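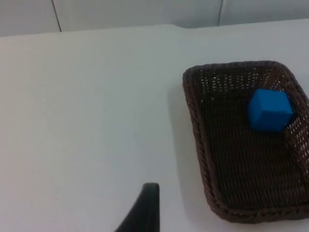

最終更新:7月

片づけのかごは浅いほうがいい ブロンウィン・マフイカさんに聞く

ブロンウィン・マフイカさん(Bronwyn Mahuika)は、子どもの遊びと収納の教室「Henare」を開いている。教室は集合住宅の502号室にあり、午前中は未就学児の親子、午後は小学生が来る。以前は収納用品の会社Dastentで売り場づくりを担当していた。積み木の片づけと、そのとき使う入れ物について話を聞いた。

教室では浅い編みかごを使っている。マフイカさんは最初、ふたつきの深い箱を用意していたという。「深い箱は、たくさん入るのでしまう側は楽です。ただ、下に入ったものは使われなくなります。子どもは上にあるものだけで遊んで、下のものを出すときは箱ごとひっくり返します」。浅いかごに替えてからは、床に全部あける子が減った。

かごはJornettiという店で買った。1つ1,660円で、今は14個ある。「もっと安いものもありましたが、縁が細くて、子どもが持つと手に当たるんです。縁の太さは店で握って確かめました」。色は濃い茶色にそろえた。白い机に置いたときに、どこまでがかごの中か子どもにわかりやすいからだという。
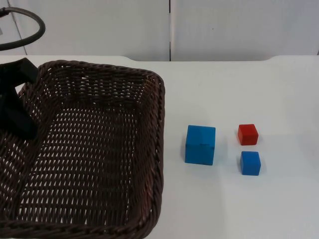 積み木の数について、マフイカさんの考えははっきりしている。慣れないうちは、机に出す数を絞る。多いと、片づけの話をする前に子どもが疲れてしまう。大きな青い立方体に、ひと回り以上小さい赤と青を合わせるくらいの出し方が、始めるにはちょうどいいそうだ。かごは空のまま、そのすぐ隣に置く。「空のかごが横にあると、入れたくなる子が多いです。入れなさいと言わなくても、手に取ってくれることがあります」

言葉のかけ方も聞いた。「全部しまって」とは言わず、「青い大きいのをお願い」のように一つずつ頼む。色と大きさの両方を言うのは、同じ色で大きさの違うものがあるときだけでいい。間違えて別のものを入れても、その場では直さない。「小さい青を入れたら、小さい青が入ったねと言います。それで気がつく子もいますし、気がつかない子もいます。どちらでもかまいません」

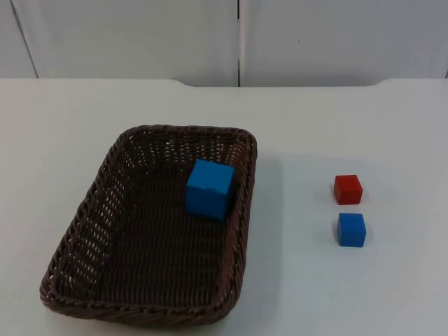

途中でやめてしまう子もいる。そういうときは続きを大人がやらず、しばらくそのままにしておく。おやつの前や帰る前など、机を使う用事ができたところでもう一度声をかける。「家でも同じです。夕食の前に机を空ける、と決めておくと頼みやすいと思います。寝る前は眠くてだめですね」

入れる場所は決めていない。真ん中でも隅でもよく、向きがそろっていなくてもいい。以前は底に色つきの紙を敷き、置く位置を示していたが、紙がずれて、そちらを直すことに時間がかかったのでやめた。

編みかごには不便な点もある。編み目に細かいごみが入りやすく、小さな部品をしまうのには向かない。ビーズや細いペグはPletettiのふたつきケースに分けている。数は約1,000個あり、これは大人が管理する。「かごに何でも入れようとすると失敗します。握って持てる大きさのもの、と決めています」。手入れは、逆さにして軽くたたき、乾いた刷毛で編み目をなぞる程度だという。
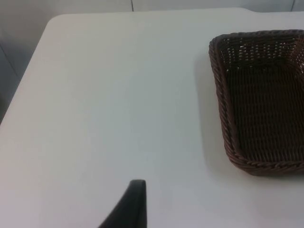
浅い編みかご。縁には縄のようなねじり編みがまわっている。

家庭で始めるなら何から買えばいいかと聞くと、マフイカさんは、まず家にある入れ物で試してほしいと答えた。「お菓子の空き箱でもいいです。一週間使って、子どもが自分で持って運べたら、その大きさのかごを探してください。運べなかったら大きすぎます」。棚に置く場合は子どもの腰より低い段に一つずつ並べ、かごの上にかごを重ねないようにする。重ねると、下のかごは深い箱の底と同じことになる。

秋からは、布のおもちゃの片づけも教室で取り上げる予定だ。布はかさばるため、今のかごでは縁からはみ出してしまう。入れ物はまだ決まっていない。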